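Forum > Hand-held grippers > Setup and upkeep

Left gripper loses tracking when wrist turns

ysirko
Posted 2/13/23
We run a pair of hand-held grippers with a marker cube over each wrist. The right one tracks well. The left drops out when the wrist rolls inwards, usually for two seconds or so. I have cleaned the lens and printed new markers. Same result. Any ideas?

Oksana K
Check the cube mount first. Ours worked loose after 86 sessions and the fault was just as you describe. Take the screws out, clean the threads, put them back and calibrate again.

tymofii_a
I'd leave the mount alone. If it were loose you would see drift in every pose. Dropping out in one pose sounds like light. Is there a window behind the operator?

ysirko
Yes, a big one. It was overcast for most of the bad runs though.

tymofii_a
Overcast can still be too bright for auto exposure. Fix the exposure by hand and try the same move.

Oksana K
Disagree. I had fixed exposure on ours the whole time and it made no odds. A cube that has shifted a bit gives you the wrong pose on one face, and the software throws it out.

vasylyna.p
Could be either. Log which face is seen last before it drops. If it is always the same face, it's the cube. Also wipe the pads while you're at it, the mesh on ours holds dust.

ysirko
Logged 21 drops. Nearly all on the same face, so I'll have the mount off tonight. Exposure after that if it still plays up.

tymofii_a
Fair enough. Post the numbers either way.

ysirko
Will do. Two pictures of the kit in use.

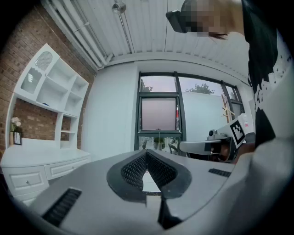
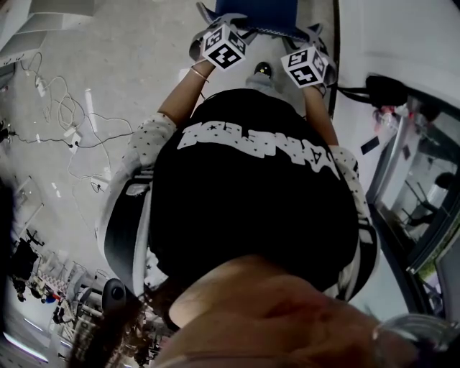
Hand-held grippers with the square markers fitted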